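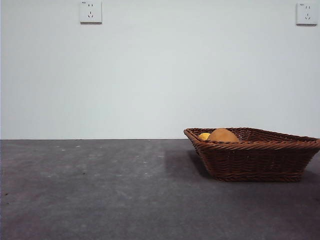

Can It Put the Fruit Away Yet? A Morning with Ha-rang Chae

By Dong-geon Sun

Ha-rang Chae is late, then she's early for the next thing, so we talk standing up. Thursday, a little after eight in the morning, the back half of the Zalcombe building. Coffee from the machine. Bad coffee.

She runs the chores group at Zalcombe. Before that, kitchens - four years on the line, then a stretch managing the stockroom at a grocery store in Grullton, then back to school for engineering. She brings up the stockroom more than the degree.

"I've put away more produce than anyone in this building," she says. "So when somebody shows me a video of an arm putting one lemon in one bowl and says it's solved, I have questions."

First question, then. Can machines do household chores yet?

"Some. Parts of some. Next."

I ask her to slow down. She does, a little.

The part everybody gets wrong, she says, is thinking about a chore as one thing. Tidying the counter is one line on a list on the fridge. To her group it's a pile of decisions. What's trash, what's food, what goes in the basket, what's in the basket already and is it going to get squashed.

"You put groceries away without thinking about it. You've got your phone on your shoulder, you're yelling at your kid. The machine has to think about all of it and it doesn't even have a kid."

The work her people do is mostly on tabletops. Gray table, plain wall, a basket or a bowl, some food. It looks like nothing. I say so and she laughs.

"It looks like nothing because we took everything else off. Go look at a real kitchen counter. Mail, keys, a toaster with crumbs under it, half an onion. We're not there. We're at basket."

Basket turns out to be plenty. A wicker one is worse than a plastic bin, she says, and holds her hand out flat then tips it to show me a sloping side. The rim is thick. The weave has holes and ridges, and a fingertip can catch. If the basket is sitting back by the wall you lose one whole side to come in from. And if the camera is down low, near table height, the rim hides most of what's inside.

"So you get the top of something round. Sort of orange, sort of tan. Is it a roll? Is it a potato? You and I would just lean over. An arm with a fixed camera can't lean over."

Does it matter which one it is?

"If you squeeze a potato like a potato, fine. If you squeeze a bread roll like a potato, you've got a pancake."

I ask for numbers. She doesn't like numbers given to reporters but gives me a few. Her group ran 700 tries at one job this fall, moving a single piece of food into a basket with something already in it. She won't tell me how many were good. "More than half. I'll say that and then I'll stop." Of the ones that went bad, the biggest group was the thing touching the rim on the way in and rolling off. The second biggest was it going in fine and knocking the first thing out. 

"Which, by the way, is what my son does."

The speed is the other thing. A person does it in a second, maybe two. Their best setup takes 17, and she says that like she's admitting to a parking ticket. Most of that is the arm stopping to look again.

"People want it faster. I'd rather have it look again. In the stockroom the fast guys were the ones who dropped the eggs."

A truck is backing up outside and we lose a minute to the beeping. She uses it to answer three messages.

Back to it. The shop floor, I say. Isn't that further along?

"Way further, and it should be." On a shop floor you can make the world hold still. Same box, same shelf, same light. If the bin is in the wrong place you tape an outline on the bench and tell people to put it inside the outline. Zalcombe has a small job going with Boretti, a packing shop, where an arm loads jars into trays. She's proud of it and a bit bored by it. The jars are all the same jar.

"It does the jars all day. You move the tray three inches and it has an opinion about that, but you move it back and we're good. At home you can't ask a family to move the tray back."

I tell her my mother would never allow tape on the counter.

"Nobody's mother would."

She is not gloomy about any of this, I should say. She talks fast and the news is mostly good when you slow the recording down. Picking things up has got a lot better. Soft stuff, odd shapes, shiny stuff. A couple years ago a lemon was a hard day, she says, the skin is slick and it rolls. Now a lemon is a warmup. What's hard now is what happens around the lemon.

Light, for one. A deep basket throws a big soft shadow across a dark table and the older software would sometimes treat the edge of the shadow as the edge of a thing. It would go and try to pick up shadow. "Very sad to watch. Very gentle, too. It was being so careful with it."

Crumbs for another. White specks on a gray table. Is it dirt, is it a mark in the surface, does it need wiping? A person just knows, or swipes a hand over it and finds out. She'd like the arm to do the swipe. They have a person named Cha - everyone uses just the one name - working on touch and only touch, and that's the work Chae thinks will matter most in a home.

"Eyes got all the money for a long time. Hands are behind. You do half of your kitchen by feel, you reach in the back of the cabinet, you don't look."

So when, I ask. I have to ask, it's the job.

She groans. Then she splits it up. Loading a dishwasher in a house where someone has already scraped the plates, soon-ish. Folding towels, now, slowly, if you don't mind how long. Putting away groceries, all of it, bags on the floor, fridge door that sticks, she won't give a year.

"And cleaning up after dinner with people still in the room. Put that last. People move. They put thier glass down right where you just wiped."

Would she have one at home?

"For what it does today? No. I've got one counter. It would take up the counter."

What would change her mind?

She thinks about this one longer then the rest, maybe five whole seconds. "If I could leave for work with the bags still on the table. Come home and it's put away, and it's put away where I would put it. Bread not under the potatoes. That's all I want. I don't need it to talk to me."

Somebody sticks their head in, she's needed on the other side of the building. She takes the coffee with her, then comes back and pours it in the sink.

"Write that it can't make coffee either," she says, and goes.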